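Clastine planner group, notes from the August 5, 2022 meeting

I'm typing these up from my scribbles, so shout if I got something wrong!

We started with the label reader. The Grillton build now takes handwriting off the tabletop and passes it to the planner as plain text (no more config file for the bins, hooray). We ran 91 sorts on it since the last meeting and 9 stopped with a planner timeout. I think it's the retry loop again, and I said I'd go through the logs before we touch any settings.

Then we got onto the order of picks. Right now the planner takes whatever scores highest, and a few of us want it to finish one category first. We went back and forth on this for ages and left it open.

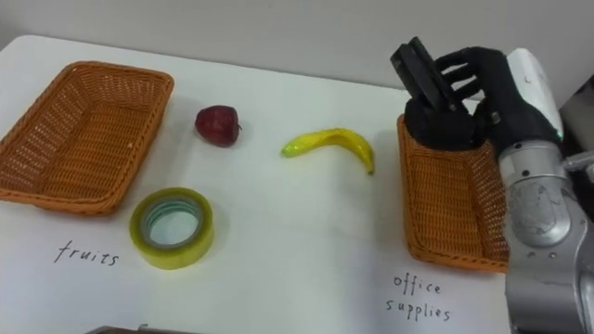 Sorting task, hand over the "office supplies" basket, fruit and tape still to go.

Clear tape came up too. The depth map gets patchy on it, so the Uvelville folks will try masking from the color image instead. I'm all for it, it's a small change.

Control loop: grasp release waits 226 ms before the fingers open. We agreed to try 38 and see how the hand behaves with flat things.

To do: logs (me), tape mask (Uvelville), release delay on a separate branch. The Bright simulator update waits until the next meeting.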